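Does a lift kit earn its money? A Grorkdale mechanic has doubts

Maiara Macedo has installed suspension lifts for a living and would like to talk you out of one.
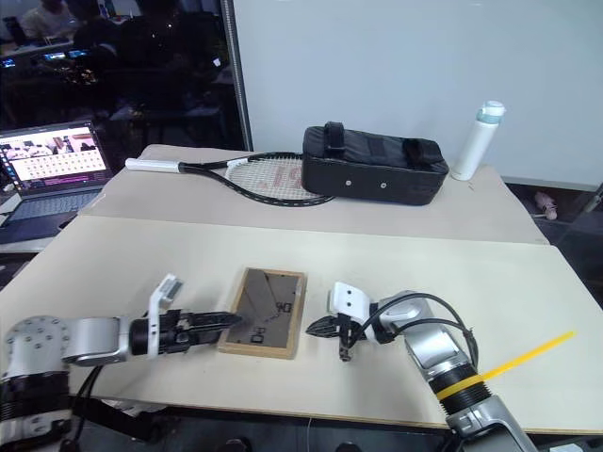
What people think they are buying

Macedo runs the two-bay shop on the east side of Grorkdale with her business partner, Majdi Nimri. When I asked what share of her lift customers ever put a truck in low range, she laughed for a while before she answered.

"A few. I see the undersides when they come back for oil changes. You can tell who has been on rocks and who has been to the garden center."

I went in expecting to disagree with her. I have owned lifted trucks and I liked them. I also have a receipt for 646 dollars for a front driveshaft I would not have needed at stock height, so maybe I was not the right person to argue the other side.

Her complaint is with the way kits are sold. The box says 3 inches and the ad says bolt-on. "Bolt-on means the first part bolts on," she said. "Then you find out what the first part did to your steering. So you buy the bracket. Then your headlights are in everybody's mirrors, your speedometer is off from the bigger tires, and you're mad at me."

The Kerari question

Most of the trucks she sees these days come in on Kerari springs, a brand sold mainly online. She doesn't hate them. She doesn't believe the brochure either.

"They say it rides better than factory. Compared to what? A factory truck with worn-out shocks, sure. Put new stock shocks on the same truck and then drive them both. I've never had a customer do that."

Nimri, who had been under a pickup for most of our talk, disagreed from the floor. He thinks the Kerari stuff is fine for the price and that Macedo is hard on it because the instructions are bad. She allowed that the instructions are bad. One page has the passenger side and driver side torque numbers swapped, and they found that out on a customer's truck.

I asked whether heavier steel bumpers changed the picture. "They change the weight," Macedo said. "Then the springs you paid for sag, and the lift you paid for goes away. People call me and say the kit failed. You hung a winch off the nose. What did you think was going to happen?"

A satisfied customer, sort of

She gave me the number of Anas Hamdan, who had his truck lifted 4 inches at her shop in March, against her advice. I figured he would have regrets. He mostly didn't.

"I like how it looks in the driveway," Hamdan said. "She told me I'd lose gas mileage and I did. She told me my wife would hate climbing into it and she does. I'd still do it."

Has he taken it off road? Once, he said, on the Plilora trail, with his neighbor Hiba Saab riding along in her stock truck. Saab made it up everything he did. He told me this cheerfully. When I reached Saab, she said she took one line he skipped, and scraped a skid plate doing it. I haven't been able to settle who is right about that.

What she tells people to buy first

Tires. Macedo says it before you finish the question. A decent all-terrain in the factory size, or one size up if it clears at full lock, and a gauge so you can air down. After that, recovery points that are rated for the load, and a strap somebody has shown you how to use.

"Spend 1000 dollars on tires and drive it for a year," she said. "If you keep getting hung up on the same thing, come back and tell me what it was. Then we can talk about height."

I pointed out that a shop which talks customers out of work has an odd business plan. She said alignments pay the rent, and that she still does lifts for anyone who listens to the speech and wants one anyway. She won't do spacer kits stacked on top of other spacer kits, which she gets asked for more often than I would have guessed.

I'm not fully sold. Some of what she calls useless is just stuff people enjoy, and nobody asks a set of chrome wheels to justify itself. But I did crawl under my own truck when I got home, with a flashlight, and looked at the angle on that new driveshaft for longer than I wanted to. I have an appointment with Nimri to get it measured.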